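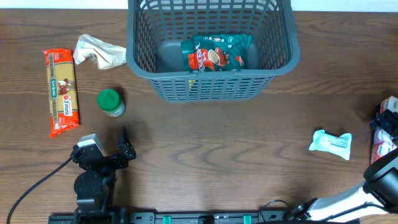 Pasta, a drink pouch in the gray basket, a green-lidded jar. The table at Buschmann.

The pantry swap at Buschmann runs out of one room with one table, and the woman in charge of it would rather not sit down. So we talked standing up.

"Everything gets put out on the wood first," she says. "Then we sort. Dry stuff to the left, pouches in the basket." Why mesh? "Crumbs fall thru. You shake it over the sink, done."

The swap opened in January with 100 households signed up. Now it's 797. No points, no cards. Bring something, take something. She tried an app called Trinik for a while. "People hated it. I hated it."

What goes fastest? Pasta, always. "Anything that says 3 mins on it. Folks with kids grab that before I've got the door propped." Slowest is canned beets. She has a shelf of them in the back, would like them gone.

Plastic bags are a sore spot. "I save them. My sister says throw them out. But someone always shows up with no bag, evry single time."

Next up is a second table, maybe a bigger room if the Bistik building comes thru. She has to go, somebody's at the door with a box.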